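Minutes of the meeting of the tenants of the shared workroom, Ekanayake building, second floor

Date: 5/4/19
Present: Rizwan Fakir (chair), Thilini Liyanage, Tharushi Liyanage, Seraina Plattner (minutes)
Excused: Nazma Cassim

1. Minutes of the last meeting
Accepted with one correction. The key deposit is 21 dollars, and not 12 as I had written. I am sorry for this mistake.

2. Rent and heating
Rizwan has received the new contract from Plornside. The rent stays the same until September. Thilini asked if the heating in the corridor is included. Rizwan will ask them and write to all of us.

3. Small shelf for the wooden table
At the last meeting it was decided to look for a small standing shelf, so that bottles and small containers do not spread over the whole table. Tharushi presented the model with the black metal frame and the light wooden board. The members discussed the following points.

Size. Thilini finds the shelf a little tall for the middle of the table. Rizwan thinks the height is good, and the space under the board can be used too. Seraina would like to have it nearer to the back rail.

Label. Tharushi proposed that we keep the small label on the front rail, and that any further shelf gets a label of the same kind. Agreed.

What may be put on it. Only things that are used every week. Personal cups go to the kitchen. Bottles must be closed. Tharushi will write this on one sheet of paper and hang it next to the door.

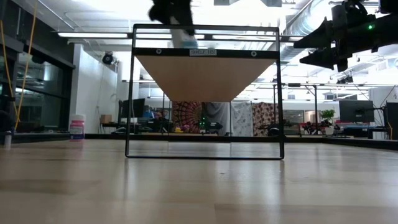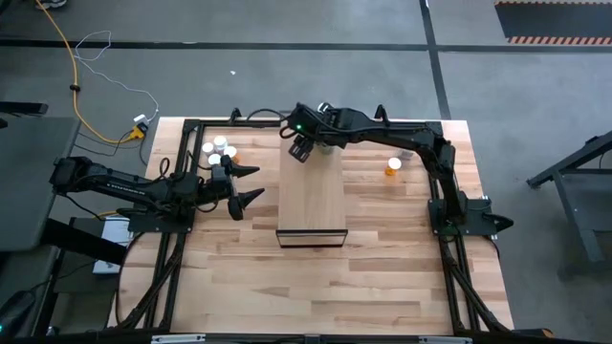 Item 3: the wooden table and the small shelf with black frame

Price. Treramico offers a set of 2 more shelves of this type for 299 dollars, delivery included. Thilini said this is too much for our budget, and she would prefer to ask also at Flostska before we decide. Rizwan agreed with her. Tharushi remarked that the Treramico offer is valid only for a short time, but she does not insist.

Decision: One shelf stays in use. Thilini asks Flostska for a price. No order is made before the next meeting. Three votes for, one abstention (Tharushi).

4. Care of the table top
Seraina reminded everybody that the wood must be wiped with a soft cloth and very little water. Strong cleaner is not allowed. Nazma had sent a message before the meeting, in which she offers to oil the wood in September if the others clear the table the evening before. The offer was accepted with thanks.

5. Other matters
The lamp in the corridor is again broken. Rizwan reports it to Plornside.
Thilini is looking for the second key of the cupboard. Please look in your bags.

Open tasks
Rizwan: question about heating, lamp in the corridor
Thilini: price from Flostska
Tharushi: sheet with the shelf rules
Seraina: send these minutes to Nazma

The date of the next meeting will be sent by e-mail.

Written by Seraina Plattner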